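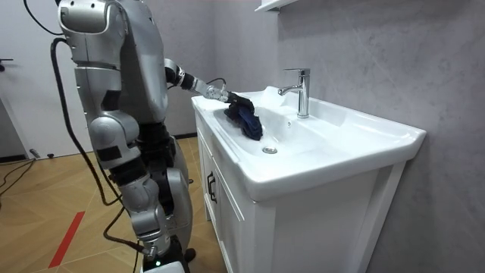

Janjua Rules and Components Group
Minutes of the June meeting, expansion set two
Meeting opened 6:10 p.m.

Present: Nazmiye Dağdelen (chair), Lutz Kasten (rules), Kuldeep Rajput (playtest data), Shazia Hayat (components), Lorena Domínguez (minutes)
Apologies: none

1. Minutes of the previous meeting

Accepted with one correction. Under item 4, "the Turkham deck" should read "the Turkham market deck". There are two decks with that name in the current prototype and the short form is ambiguous. Lutz asked that the full name be used in all documents from now on. Agreed.

2. Matters arising

The revised setup page for two players was sent to the reading group. Four replies received, all with the same query about where the spare caravan markers go. Lutz has added a line to step 3. Closed.

The request to reprint the base game board with darker borders was held over. No quote yet from the printer. Shazia to chase.

3. Playtest report, build 17

Kuldeep presented the results. Build 17 has now been played 165 times, counting only games that reached final scoring. Games abandoned before the third round were logged separately and are not in the figures.

Main points:

The Zultar faction still wins too often at four players. At two and three players its results are within the range the group set in the spring. The cause appears to be the toll ability, which pays once per neighbor and so grows with the table size.

The final round runs long. Players hold their harvest cards until the last turn and then resolve them all together. Testers described this as slow in most of the written comments.

The new drought event was drawn early in several games and left the last player in turn order with no legal build on the first turn. Lutz pointed out that the rules do allow a pass there, but the pass is described only on the reference card and not in the rulebook itself.

Discussion followed on the toll ability. Lutz proposed a flat payment of two coins, regardless of the number of neighbors. Kuldeep thought two was too low at four players and would move the problem to the other end. Shazia asked whether the payment could be capped instead – the text on the faction board would then need only one extra word group and no new icon. Nazmiye asked for both versions to be tested before any choice is made.

Decision: build 18 will go out in two forms, 18A (flat payment) and 18B (capped payment, maximum of two neighbors). No other change to Zultar in either form.
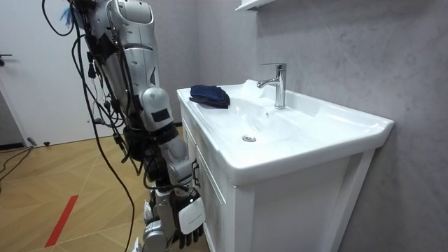
Silver-and-white humanoid robot beside a bathroom vanity, right arm lowered.

4. Harvest cards

Three options were on the table from the last meeting: a hand limit at the end of each round, a rising cost to hold cards, or a fixed limit of one harvest card per turn.

Lutz spoke against the rising cost. It requires players to track a number that changes each round, and there is no free space on the player board for it. Kuldeep said the one-per-turn limit had been tried informally with the local group and shortened the last round, but the testers had then stopped buying harvest cards at all after the midpoint.

The hand limit was preferred by four of the five present. Lorena noted that the words "hand limit" are already used in the base game for advisor cards and that the two limits must not be read as one. Lutz will write the rule so that it names the card type each time.

Decision: hand limit of three harvest cards, checked at the end of the round after income. Excess cards are discarded face up with no refund. To be included in 18A and 18B.

5. Rulebook

The draft stands at 281 numbered paragraphs. The layout allows for fewer, and Lutz has marked the paragraphs that repeat base game rules in full. He proposes to replace these with page references. Shazia was against this for the trade section, on the grounds that players will have the new book open at that point and should not need two books to finish a trade. Agreed that trade stays in full and the rest become references.

The pass rule (see item 3) moves into the main text, under "Your turn". It stays on the reference card as well.

The glossary needs entries for "outpost", "held" and "adjacent by river". The last of these caused an argument in three separate reports. Lutz's current wording:

"Two regions are adjacent by river if a single unbroken river line touches both. A bridge does not break a river line. A lake does."

Kuldeep asked about regions that touch the same lake. These are not adjacent by river, but they may be adjacent by land in the usual way. Lutz to add a small diagram.

6. Components

Shazia reported that the punchboard layout from Votetti fits all tokens onto three sheets, with 10 spare spaces. The group discussed how to use the spares. Suggestions were extra coin tokens, replacement caravan markers and blanks. Nazmiye preferred coins, as the base game runs short in long four-player games. Agreed: six coins, four blanks.

The green and teal faction colors are too close under warm light. Shazia brought printed samples of four alternatives. The mustard sample was chosen. The faction icon stays as it is.

Card stock: the sample pack shuffles well but the backs are a shade lighter than the base game cards. The Turkham market deck is kept separate in play, so the difference does not matter there. It does matter for harvest cards, which are shuffled into the existing deck. Shazia to ask Votetti for a matched sample before anything is approved. 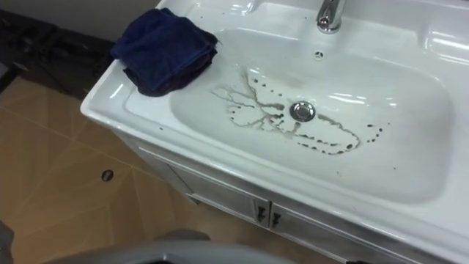 White vanity basin with chrome drain and dark grayish-brown residue.

7. Solo mode

Brief report only. Kuldeep has a working flowchart with nine steps. Nazmiye asked for it to be cut to six, or dropped from this set and moved to a download. To be decided at the next meeting, when the 18A and 18B results are in.

8. Any other business

Lorena asked that playtest reports be sent in on the standard form. Several came in as loose comments and took a long time to enter. Kuldeep will shorten the form – the section on table size and seating is to be merged with the section on turn order.

Lutz asked who holds the master copy of the faction boards. Shazia does. Edits go to her only.

Actions

Lutz: build 18A and 18B rules text; harvest card limit; river diagram; glossary entries.
Kuldeep: send out both builds; shorten report form; solo flowchart.
Shazia: printer quote for the base board; matched card sample; mustard faction art; punchboard update.
Lorena: circulate minutes; update the list of open rules queries.
Nazmiye: confirm the cutoff for text changes with Votetti.

Meeting closed 8:25 p.m.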